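Tarik Hand-Held Gripper, Paired Set
Bimberg Evaluation Equipment / Grippers / Hand-held

Product status: available for order
Supplied as: two matched units, left and right
Optional parts: Omo finger pads, Minja mounting bracket

Overview

The Tarik is a two-finger parallel gripper carried in the hand. It is intended for laboratories and engineering groups that need to compare finger designs, camera positions and control settings before committing to a full arm. The operator closes the fingers directly, and the camera above them records the grasp from the point of view that a wrist camera would have.

Each unit is built around a pair of mirrored finger linkages. The pads are removable and may be exchanged without disturbing the linkage or the camera alignment. Units are sold in pairs so that two-handed tasks, such as steadying one dish while lifting another, can be recorded from both sides.

Evaluation in household conditions

Bimberg evaluates every pad and lens combination on a bench and then in a furnished room. The household portion of the Tarik evaluation was carried out in November under the direction of Thodoris Politis, at floor level, with ordinary tableware on a patterned floor covering. Smooth bowls and basins were included as a test of rim grasps, in which one finger passes inside the vessel and the other remains outside. 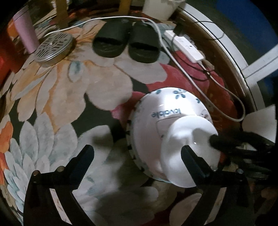 Can two units be used on the same object at the same time?
Two operators, or one operator using both hands, may work on a single object provided that the finger tips approach from different sides. The units do not communicate with each other mechanically or by radio. Recordings are aligned afterward by means of the time signal written to each file.

Finger pads

The standard pad is a firm, dark pad suited to boxes, handles and utensils. The optional Omo pad is softer and is recommended for glazed or polished surfaces. Both fit the same mount and are held by the same fasteners.

In the November comparison, 28 household items were presented to each pad. The standard pad completed a lift on the first attempt with almost 2 in every 3 items. The Omo pad completed a first-attempt lift with 26 of the 28. The remaining items were a flat tray and a thin saucer, neither of which could be raised without first being tipped against another object. Customers who expect to handle flat ware should plan for a sliding or tilting approach whichever pad is fitted.

The Omo pad wears faster than the standard pad. It should be inspected at the start of each session and replaced when the edge becomes rounded or the surface begins to lift from its backing.

Camera and field of view

The wide-angle lens keeps both fingers in view together with a large part of the work area. Straight edges near the border of the image will appear curved. A calibration file is supplied for users who require corrected images.

Strong light from behind the operator will throw the shadow of the hand and the gripper across the work area. Theano Balaskas, who prepared the imaging section of the evaluation report, advises that such recordings be retained in a comparison set, with the lighting noted in the session log. A controller that performs well only under even light will be of limited use in a home.

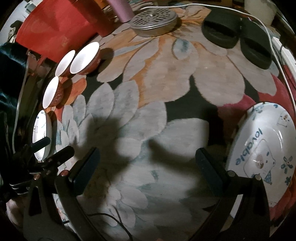
Tarik unit over a patterned rug, with bowls at left and a large printed plate at right.

Mounting

The Minja bracket allows a Tarik unit to be fixed to a robot arm, so that pads selected by hand can be confirmed under powered motion. The bracket preserves the distance between lens and finger tips. Adapter plates for common wrist flanges are ordered separately, and the arm model must be stated on the order form.

Cables should be secured along the body of the unit before use. A loose cable may cross the lower part of the camera view.

Care

Wipe the pads with a damp cloth and allow them to dry before storage. Do not apply oil to the pivot pins. Units that have been dropped should be recalibrated before further comparison work is undertaken.

Ordering

Pairs are shipped with standard pads, a calibration file and a printed guide. Omo pads are sold in matched sets of four. Institutions may request the complete evaluation report, including the item list and session logs, from the Bimberg equipment office.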